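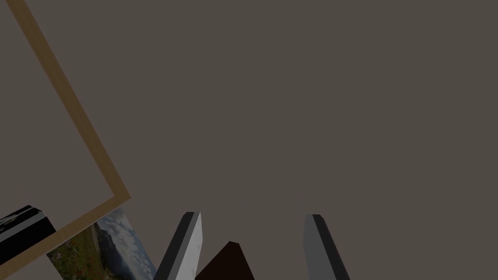

A tan frame at a tilt on a plain grayish-brown background.

I have been meaning to write about our little soccer league all week, and it is Tuesday night and the dishes are finally done, so let's go.

If you have been reading for a while you know I follow the Odell over-35s, a team with good hearts and terrible knees. We had one match left, away at Pomau, and a draw would have kept us up in the second division. Then the rain came in and the Pomau field went under water (the near goalmouth was a pond, with ducks and everything), and the match was called off the night before.

Fine, that happens every November. But the league wanted the season wrapped up, and the only field free was the one over at Fiten, 70 miles away, with a kickoff at 9 in the morning. On a Sunday! Half of our back line has small children and the other half has bad backs, and I will let you guess who was most upset about the early start.

There was a lot of grumbling in the group chat. Some people wanted to just take the loss and save the gas, and I can see their point, because the field rental alone was 500 dollars split between the two clubs, and we don't exactly have a rich owner. Stankevičius Tire, bless them, has been on the front of our shirts for years and covered our half without making a fuss. I bought my winter tires there and I would do it again.

So we went. I drove the van with the bibs, the balls and far too many orange slices, and we got there while it was still gray out and the grass was crunchy with frost. Fiten has a proper stand that holds 1,000 people, and it felt very grand to have it all to ourselves, plus a handful of Pomau families with blankets and a dog that barked at every throw-in.

The match itself was not pretty. We went behind early on a corner that everybody watched and no one jumped for, and we spent most of the second half kicking it long and hoping. Then, with just a few minutes left, their keeper came out for a ball he was never going to reach, and it bounced right over him and rolled in so slowly that I had time to put down my coffee. One all, and we stay up!

We stopped for pancakes on the way home and I was asleep on the couch by three. Training starts again once the clubhouse heater is fixed, and if anyone has a spare set of corner flags, please let me know, as we left ours in Fiten.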